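Variable speed pump tripping on low flow after filter change
Forum: Pumps, Filters and Plant Room

skimmerbasket
Posted December 26, 2024

Swapped the old sand filter for a Risari cartridge unit at the end of August, when the pool was still open. Pool is 58 cubic metres, liner, one main drain and two skimmers. Pump is a Plallitz variable speed. Since the swap it runs fine at high speed but trips on low flow when it drops to the overnight setting, usually within ten minutes. Restarts by itself, trips again.

Clean pressure on the filter is lower than it was with sand, as expected. Prime is good, no air in the strainer lid. The controller is a Wunderero and I haven't changed any settings in it.

halfinchunion
Replied:

You haven't changed any settings, so the low-flow threshold is still the one learned with the sand filter. The pump doesn't measure flow. It infers it from motor power at a given speed. Power drawn at the overnight speed was 151 watts on mine with sand and it moved after I changed to cartridge. Rerun the commissioning routine with both skimmers open and a clean cartridge.

tidemark_blue
Replied:

Disagree. With less resistance in the filter the flow goes up at the same speed, and on a centrifugal pump the power goes up with it. That takes you further from a low-flow trip. If it is tripping low, something is restricting flow or the pump is taking in air at low speed only. I would look at the suction side before touching the controller.

skimmerbasket
Replied:

Could be. Both skimmers are fully open, main drain about a third. I can shut each one in turn tonight and log the power figure at the overnight speed.

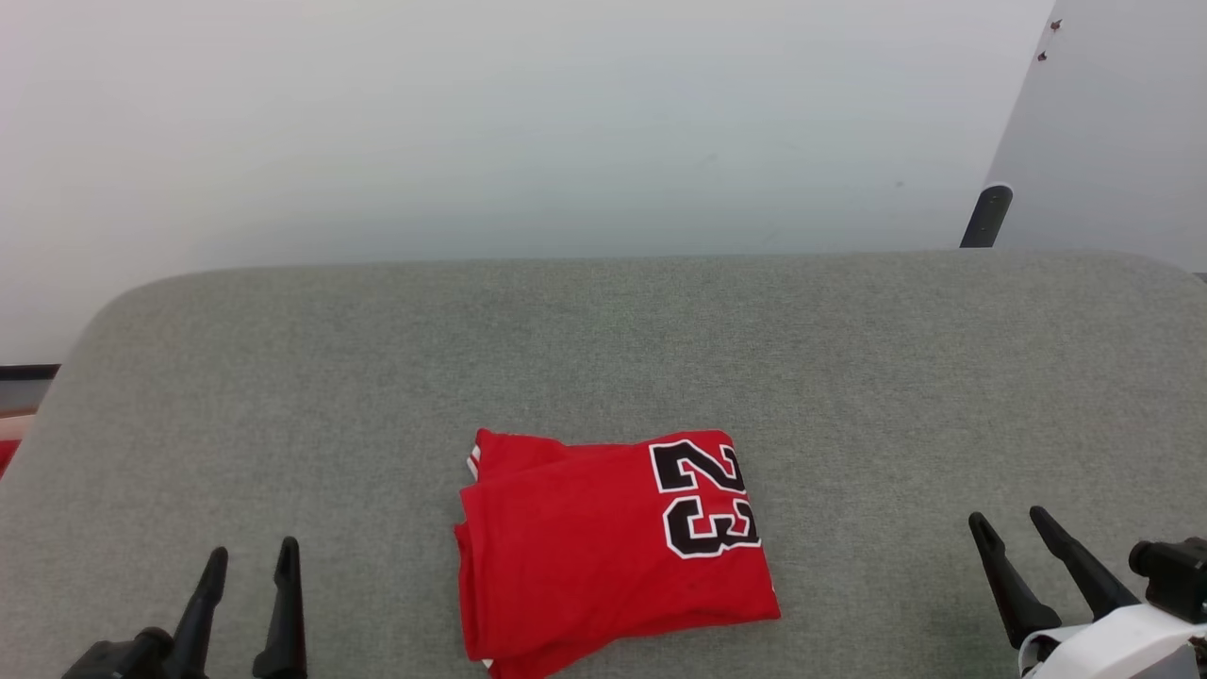
One more detail I left out: the return line was re-piped at the same time, and there is now a spring check valve between the filter and the heater. The installer said it was needed to stop hot water backing up into the cartridge housing.

tidemark_blue
Replied:

That is your fault, then. A spring check valve needs a certain pressure to hold it open. At high speed it opens fully. At low speed the flap hovers, flow drops and the pump sees it as a blockage. Can you hear it chattering?

halfinchunion
Replied:

Possible, but a correctly sized valve with a light spring should stay open at those flows. I still say recalibrate first. It costs nothing and takes a quarter of an hour.

rivadeneyra_user
Replied:

I had the same with a Rivadeneyra check valve on a solar loop. Two springs come in the box and the heavy one is fitted from the factory. Changed to the light one and the trips stopped. Worth finding out which make yours is before paying for a swing type.

skimmerbasket
Replied:

Logged it. Closing either skimmer makes hardly any difference. Raising the overnight speed in small steps, it trips at everything below a draw of 385 watts and holds above that – far too much for overnight running. There is a faint ticking from the valve body just before each trip.

tidemark_blue
Replied:

Ticking is the flap. Isolate, drain down the return, take the lid off and look at the spring.

halfinchunion
Replied:

Fair enough, the ticking does point that way. Recalibrate afterwards all the same – the stored curve is for a different filter and different pipework.

skimmerbasket
Replied:

Will do both, valve first. I've asked the installer which spring he fitted. Running it at the higher speed for four hours a day until then.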